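Shared Desks Need a Surface Budget
Adi Ismail

Most arguments about shared desks concern booking rules. I think the booking rules matter less than the surface. A desk is a finite area, and offices almost never state how much of it may be held by things that stay overnight.

At Arkau we measured ours. The policy now reserves 30 percent of each top for permanent items and leaves the remainder clear at the end of the day. Before June the limit was unwritten, and of 373 complaints logged with facilities, some 300 concerned objects left by a previous user. Chairs, noise and heating made up the rest.

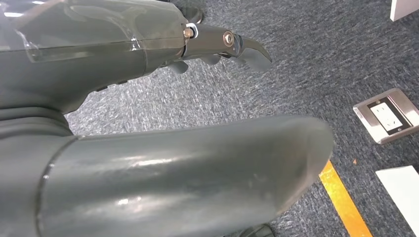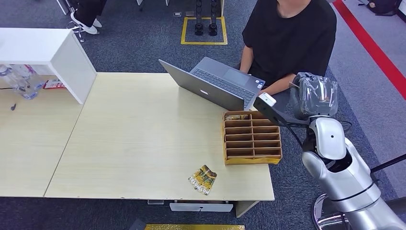
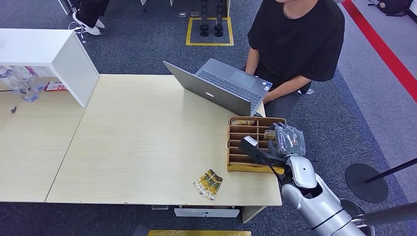 Second and third photos: an open laptop in use at a light-colored desk.

Severin Mösli at Cukwood has argued that a fixed limit punishes people whose work needs more equipment. The objection is fair, but it confuses need with duration. A person may fill the whole top from morning to evening under our rule. Only storage is rationed.

The usual alternative is more furniture. Golestani bought lockers for every employee, and the desks filled up again within a season. Storage capacity does not reduce storage on the desk unless the desk has a limit of its own — the two have to be set together.

I would also drop the clean-desk inspection. A marked line on the surface does the same job with less friction, and it can be moved when the work changes.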